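Section 5. Recording demonstrations for the round-table tasks

This section covers the recording of training demonstrations for policies that work on small props on a round table. It assumes that the arm has been mounted and homed (Section 3) and that both camera streams are registered in Skallen (Section 4). The method follows the Barkano protocol, with the changes listed at the end of this section.

5.1 Checking the wrist view

The policy takes the wrist stream as its main input. Errors in this view carry through to every episode, and they can't be corrected after recording.

1. Start Skallen and open the session you created in Section 4.

2. Move the arm to the low pose with the jog controls. Hold it there until the joint readout stops changing.

3. Open the wrist stream at full size. Both fingers must be in view. The policy uses their position as a reference, and an episode that hides either finger is rejected by the import step.

4. Look for highlights and cast shadows on pale surfaces. Moderate shading is acceptable. A highlight that washes out the outline of a prop is not.

5. Lock exposure and white balance. Do not unlock them until the session is closed.

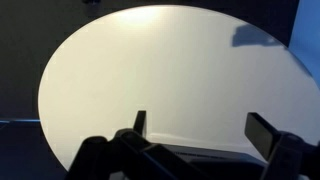
Reginald Szabo: I would lock exposure with the prop in place, before step 4. On our rig the automatic setting had already settled on the bare surface, and the darker props came out with no detail in them. We had to throw away a whole Sunday of episodes. Could the order be changed in the next release?

The order has been kept for pale props. For dark props, place the prop first, wait for exposure to settle, and then carry out steps 4 and 5.

Note: Exposure values are stored per session. Loading an old session restores its old values, even if the room lighting has changed.

5.2 Recording episodes

1. Place the prop within reach of the arm. Vary its position and rotation between episodes. Do not mark the table, as the policy may learn to follow the marks.

2. Return the arm to the start pose.

3. Enter the task sentence. Use the same wording for every episode of a task. Changes in wording are handled later by the Long text module.

4. Press Record and wait for the tone. Motion before the tone is not saved.

5. Perform the task by teleoperation at an even speed. An episode may last up to 30 seconds. Longer episodes are split on import, and the second part loses its task sentence.

6. Press Stop with the gripper clear of the prop.

7. Mark the episode as success, failure or discard. Keep failures. The value function is trained on both classes, and in our tests a set with no failures gave a policy that did not retry after a missed grasp.

8. Repeat until the set holds 400 episodes. Run the import check after each block of 14.

Caution: Keep hands outside the reach of the arm whenever the drive light is on. Pressing Stop ends the recording only. It does not cut power to the motors.

5.3 Working near windows

Daylight is the largest source of variation between sessions. Glass behind the table adds reflections, and low light from one side produces long prop shadows that move over the course of a session. Cables that hang between the light and the table add shadows of their own.
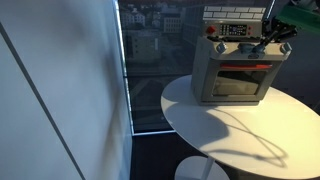
Figure 5-2. Gripper above the toy oven on the round table, beside the window.

1. Record each task in at least 6 sessions at different times of day. A set taken in a single session tends to produce a policy that depends on the direction of the shadow.

2. Do not close blinds partway through a session. Close the session, change the light, and open a new one.

3. Hold out one full session for evaluation. Do not split a session between training and evaluation. Neighboring episodes share nearly the same light, and the reported success rate will be too high.

5.4 Differences from the Barkano protocol

Exposure is locked per session. Barkano locks it per episode.
Failures are kept and labeled.
The held-out set is chosen by session.
Export is in Skandimia format only. For other formats, see Appendix B.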